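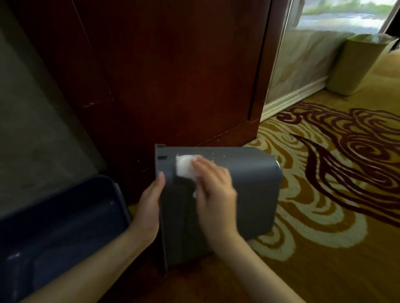
Do storage bins need to be emptied completely before you clean them?
Empty them all the way. Crumbs and grit collect in the corners and under the rim, and you can't get a cloth in there while the bin is half full.

That question came up so often when we told people about our project that we decided to put it first. Our report is about cleaning and reusing plastic storage containers, the kind that end up in closets and under beds all over Kemville. We started in February thinking it would be a pretty small topic. It got a lot bigger, and a lot more fun!

Why we picked it

Fiifi Amoah's family was moving to a new apartment, and there was a stack of old bins by the door waiting to go out with the trash. Most of them weren't cracked or warped. They were just grimy. Wycliffe Mabula asked if we could have them, and that was our project. We named it Zukton, after a word Fiifi made up in third grade for the dust under a couch (we still think it's a great word).

What we wanted to find out

Can a dirty plastic container be made good enough to use again with things most people already have at home? And does the method matter, or is it all just elbow grease?

What we used

Warm water, plain dish soap, white cotton cloths cut from old T-shirts, a soft toothbrush, and baking soda mixed with a little water into a paste. We spent 5 dollars in total, nearly all of it on baking soda. We did the work on the floor, which is easier on your back than you'd think, as long as you have something to kneel on.

How we did it

We collected 108 containers from neighbors and from our school's lost and found room. Each one got a strip of masking tape with a number and a dirt score from one to five. Then we split them into three groups. The first group was wiped with water only, the second with soapy water, and the third with the paste followed by soapy water. Every container was wiped the same way: bottom first, then the long sides, then the short sides, then the rim. We turned the bin on its side for each wall and held it steady with one hand, so it didn't skate away from us. After drying, a classmate who didn't know which group it came from gave it a new score.

What happened

Water by itself did better than we guessed. It took off almost all the loose dust, but it left gray streaks on the dark bins, and those show everything. Soapy water was the winner for everyday dirt. The paste was amazing on sticky label glue and did nothing special anywhere else, plus it hides in notches and handles and you have to brush it out again. Wycliffe lost a whole afternoon to that.

Drying turned out to be its own little experiment. Dark bins left to air dry got light spots from our hard water. Going over them right away with a second, dry cloth fixed it, so we changed our method partway through and redid the first twelve. We should have tested that before starting, and it's the main thing we would do differently.

Where the bins went

Most are back in use at school, holding art paper, lost gloves, and roughly 300 markers. The cracked ones went to recycling. Fiifi kept number 41.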